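Griltano House, shared dining room and servery
Monthly walk-round, tables and serving ware
Date: June 12, 2021
Form 8, return to kitchen office when done

1. Floor, walkways
Clear to fire door: YES
Trip hazards: one mat curling by the hatch. Taped down for now, needs replacing. Asked for a new one in November, still waiting.
Wet floor sign present: YES

2. Tables
Stable, no rock: YES, after folding card shoved under table 7. Proper foot needed.
Tops wipeable, no cracks or lifting: YES
Edges smooth to the hand: mostly. Table 13 has a rough bit at one corner, sanded, check again next time.
Brakes on trolley: one stiff. Oil it.

3. Trays
Rims sound, no splits: YES on the green ones. Two of the old Bergmann trays binned, cracked at the corner.
Sit flat when empty: YES
Bowls to go on the tray before it's carried, not handed over seperately. Keep saying this. 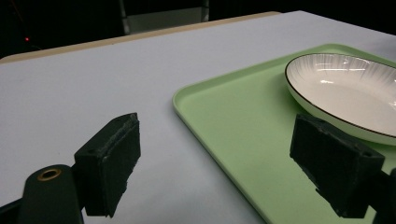 Also no overloading please. One bowl, one plate, cup if there's room. Anything hot goes in the middle, not up against the lip. Non-slip liners have gone missing again, Grornow order went in this morning.

4. Bowls and plates
Chips or cracks: none on white bowls. One side plate chipped, thrown out.
Glaze worn: slight on older plates, ok for now
Stacked no higher than the shelf mark: NO. Restacked, reminder put up.
Run a finger round every rim, dont just look. The plates with the fluted sides want a brush in the grooves, a cloth misses it.

5. Laying out
Plates kept in from table edge: NO, marked down. Too near the side on one table, easy to catch with a sleeve. Move in a hand's width.
Tray lip not hanging over the edge: YES
Chairs tucked in when not in use: YES
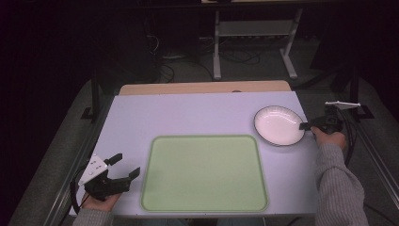

Item 5. Green tray and white plate on table top, both empty. Plate near right-hand edge.

6. Cleaning
Spray bottles labelled: YES
Cloths colour sorted: NO, blue and red in same tub. Sorted on the spot.
Stevamano dishwasher, filter clear: YES
Rinse aid: low, top up tonight

Outstanding: mat, foot for table 7, liners, trolley brake.
Overall: pass with actions. Recheck items 4 and 5 before next lunch club.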